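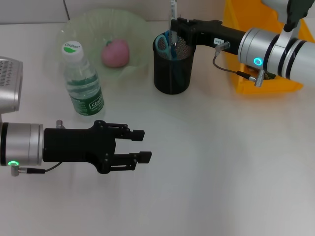 This report covers a one-term project on daylight in rented student housing in Pesham. We wanted to know how much usable light reaches the place where a student works, and whether the color of the work surface and the wall behind it makes a difference a meter can pick up. Most earlier class projects measured light at the window or in the middle of the room, and few people study in either spot. A white tabletop with a pale gray wall behind it, and a small group of household objects toward the far side, is close to what we call a "light setup" in the rest of the report. A dark wood desk against a painted or paneled wall is a "dark setup." The two terms are used the same way in every section.

Bristberg College, Department of Building Studies
Final report, submitted Jun 10, 2020

Background

The Faulkner building was put up as offices and later divided into apartments. The windows are wide but low, and the rooms behind them are deep. Tenants often complain that they need a lamp on in the middle of the day. The college owns part of the building and asked whether repainting would help before it spent money on new fixtures.

When light enters a room, some of it lands on the desk directly and the rest arrives after bouncing off the ceiling, floor and walls. Pale surfaces send back more of it. The direct share drops quickly as you move away from the window, so in a deep room the bounced share matters more. We expected wall color to matter most in the back half of each room.

Method

We measured 12 rooms, all on the same side of the building. Each room was visited in November with the lamps off and the blinds fully raised. We used a Kaneo handheld light meter borrowed from the department, placed flat on the work surface with the sensor facing up. The person taking the reading stepped back before pressing hold, so as not to shade the sensor.

Readings were taken at the front edge, center and back edge of each surface. We also took readings against the wall at seated eye height. Tenants were asked to leave their things where they normally were. We did this on purpose -- a cleared desk would have given neater numbers but would not be the desk the tenant uses.

In total we took 1,328 readings. We dropped any that were taken while the cloud cover was changing fast, judged by a second meter left on the windowsill. That left 1,058 readings for the analysis.

Results

At the front edge of the surface, light and dark setups gave nearly the same readings. This makes sense, as the sensor faces up and the surface under it adds very little.

Toward the back edge the wall began to count. Light setups read higher than dark setups at the same distance from the window, and the gap was widest in the deepest rooms. In the rooms with a desk right by the window there was no clear gap at all.

Objects on the surface mattered more than we had planned for. A tall item between the sensor and the window could lower a reading as much as a dark wall did. Low items had no effect we could measure.

We also gave tenants a short survey and got 42 forms back from the whole building. People with dark setups were more likely to say they turned a lamp on before lunch. Several wrote that they had already moved their desk once to get closer to the window.

Problems

We could not separate wall color from surface color as well as we hoped. Most rooms had either both light or both dark, and only two were mixed. The floors also varied, and we did not record floor color until the third visit. Those first rooms should have been measured again, but the meter had to go back to the department.

Recommendations

Repaint the back walls of the deep rooms first, in a flat pale color. Leave the front rooms as they are. Tell new tenants to keep tall items off the window side of the desk -- this costs nothing and could go in the welcome sheet. A later group could paint one wall of a single room and measure it before and after, with the same furniture in place both times.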